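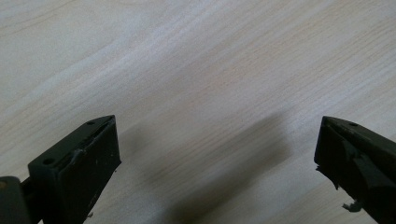 Gripper finger care: tips for Gidey kit owners

Check the rubber before each session. Look along the inner edges for scuffs, lifted strips and torn flaps.

Trim ragged bits with nail scissors. Don't pull them, as the tear will run.

Wipe the fingers with a damp cloth and leave them to dry. Washing-up liquid is fine, white spirit isn't.

Practise on a bare table first, with the fingers wide open, then try a folded tea towel.

Replacement pads come from Feltum in packs of 7. Ask for part 262. The older 296 pads are too thick and the fingers won't close fully. Old glue comes off with a plastic scraper.

Tips sent in by Sunil Navaratnam, Lirnotham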